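4. Working with the Peveck kit

4.1 What we ordered and what came

We went back and forth for most of September on whether to review the Peveck two-arm kit at all. Pádraig Ó Dálaigh thought a paper on bench automation should stick to systems you build yourself, and I can see why, but most of the small labs that write to us are never going to build one. They want to order a thing, bolt it down and get going! So Siobhán Egan put in the order under our Jemville account and we treated it the way any customer would (no special help, no early firmware, and I paid the same shipping as everybody else).

The kit is sold as a pair of arms with grippers, plus the controller, the calibration software and a year of phone support out of the Flirkberg office. We took the standard fingers. There's a softer set in the catalog, and I kind of wish we'd gone for those too, but that's for Section 6.

4.2 The handling task

For the main test I wanted something fussy and small, with one hand working close to the other. We settled on phone-sized stuff: a little device with a screen, a tray to lay it in, and a flat black case. Each run used 20 placements, and we logged 1626 of them before I called it quits. Figure 3 gives you an idea of how close together everything sits.
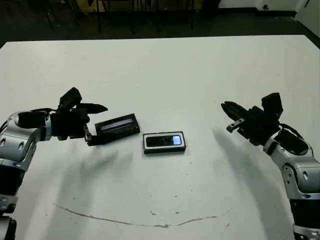
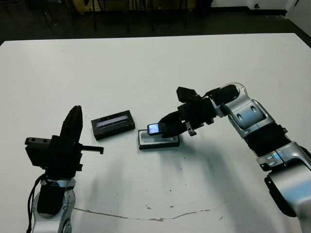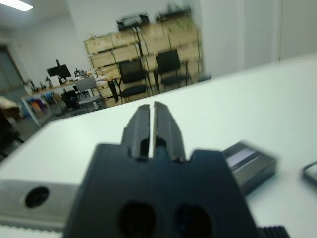
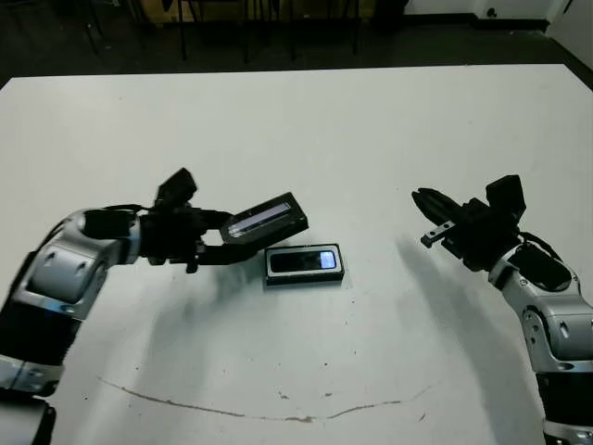
Figure 3. Bench work with the Peveck kit, shown from more than one viewpoint.

The first thing I noticed, and I've said this to pretty much anyone who'd listen, is how much the approach angle matters. The planner that ships with the kit likes to come in flat. For a thick part that's great. For a thin one it wants to scoot the part along the table before the fingers close, and then your careful calibration is off by a finger's width and you're starting over. Dymphna Gilmartin ended up writing her own approach routine with a steeper entry, and once we switched to it the scooting mostly went away. Her version is what we used for every number in Table 2.

Second, the handling of the two arms as a pair is really nice. You set a shared zone in the middle, tell each side when it's allowed in, and the software sorts out the waiting. I had budgeted a week for that and we had it going by the second afternoon! The waiting is conservative, though. One arm will hang back long after the other has cleared out, and there's no setting for it that I could find. Kevin Gilmartin asked support, and they told him it's fixed in the controller for safety. Fair enough, I guess, but it adds up over a long run.

4.3 Support and running costs

Support was friendly and quick on simple questions, slower on anything about the wrist cameras. Calibrating those took us three tries, and the manual has two steps in the wrong order (do the wrist before the head, whatever page one says). We spent roughly 1300 dollars beyond the kit price, nearly all of it on mounts and spare fingers. The Gál controller we used in the earlier study needed less extra hardware, but it drives one arm only, so I wouldn't read too much into that.

The service plan asks for a checkup every 2000 hours. We haven't gotten there yet, so I can't tell you what a visit is like or what they replace. Floarea Anghel is keeping the maintenance log and we'll add it to the supplement when the first one is done.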